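Frequently asked questions: the February arm stoppage

We get the same handful of questions about the fault on the two-arm cell, mostly from sites thinking of buying one. The answers are blunter than what Vellov's sales people will give you.

What went wrong?

During an overnight run the left arm stopped in mid-move and the right arm carried on. It kept reaching for a rack it believed had been handed over. The log shows 7 attempts before the cell timed out, and every one of them was recorded as a success.

Was anyone hurt?

No. The run was unattended. We don't take much comfort from that, as the same program is used in the daytime with people leaning over the bench.

Why didn't the safety stop kick in?

Vellov says it worked as designed. It is set off by contact force, and there was no contact. Whether a stop that ignores a dead neighbor deserves the word "safety" is something we have asked them twice.

Didn't the simulation catch it?

It passed 700 simulated cycles with no errors. We were shown that number a lot. In every one of those cycles both arms were powered and talking to each other, so a lost connection never came up.

Can I see the simulated setup?

The model has both arms at the back of the table, the perforated breadboard in front of them, and on it an empty black tray and a white gridded box in its black holder. Our complaint is with what the model was asked to do.

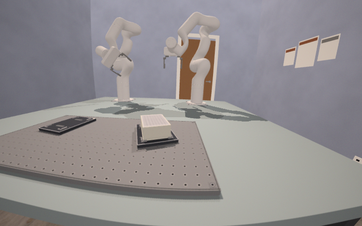 Tahira Hayat wrote to us that we are being too hard on the simulation. A model can only fail in ways someone has thought to put in, she says, and she would sooner blame whoever signed off the test list. She also wants to know why the gripper reports a success without checking its finger gap.

So do we. Vellov's answer is that the gap check slowed the cycle and was made optional in the Niluline update. It shipped switched off.

Is it fixed?

There is a patch. Each arm now checks that the other is alive before it moves. Ravindran Pai pulled the cable on the left arm 3 times after installing it, and the right arm stopped each time. That is a start. We would like to see 100 pulls, at different points in the program.

Should I turn the gap check on?

Yes. Look under Gripper, then Advanced, and check it again after any update.

Can we run overnight again?

We don't. Vellov says you can. Ask them to put it in writing, and send a copy to Joana Henriques if they do.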